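首页 论坛 自制与改装 机械臂 登录 注册

双臂分拣台,环状软件老是掉,求指点

回复 12 浏览 342

jutell_车库佬 楼主
在合租工坊里搭的双臂台子,从8月折腾到现在。任务很简单,从纸板托盘里拿东西,放进黑色铁丝筐。硬的都没问题,一到这种软圈就不行,3次能掉2次。夹爪力调小了滑,调大了圈直接捏扁,松手还粘指头上。

控制用的Ondasik那套开源脚本,自己改了点轨迹。先上图,右臂正夹着圈在筐上面。

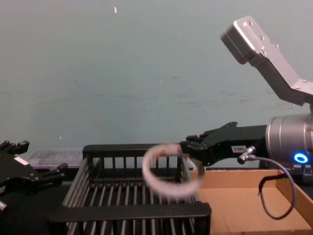

右臂夹圈,筐口上方,圈有点糊

速度42%,再慢我就等不急了。左臂暂时没派活。

阿柴不吃鱼
先别管力,看线。夹爪底下那根灰线垂那么大一个环,都搭到纸托盘边上了,手腕一转迟早勾住。我上回就这么扯坏一个接头。

jutell_车库佬 楼主
线是故意留长的,短了转腕会绷。回头扎一下吧。

Spyros Rallis
线不是主因。圈都糊成那样,说明到筐上方还在动,或者圈自己在晃。到位以后停半秒再松,先试这个,不花钱。

阿柴不吃鱼
不同意。停半秒治标,软的东西夹一头,停多久都晃。要么换指尖垫,硅胶的,要么两只手一起拿,左边那只闲着干嘛

Spyros Rallis
双臂同步你调过没?他连单臂都没稳,上双臂是给自己找罪受。垫子我同意。

夜班焊工
路过问下,筐是铁条的,圈会不会挂在后沿上?看图后沿跟圈正好叠着。放点往前挪一点试试

jutell_车库佬 楼主
有过!挂后沿挂了好几回,我还以为是没松开。放点改了,往筐中间挪了,晚上再跑一轮。

Dimitriou_二手件
指尖垫我这有剩的,Arkier夹爪上拆的,孔距不一定对的上,要的话私信,邮费自理

阿柴不吃鱼
孔距不对就双面胶,别钻夹爪

Spyros Rallis
双面胶跑一晚就歪,用扎带都比它强

jutell_车库佬 楼主
加了停顿,挪了放点,掉的少了,但是还粘手。垫子已私信。线也扎了,别骂了

1 2 下一页

收藏 3 分享 2

联系我们 | 版权声明 | 返回顶部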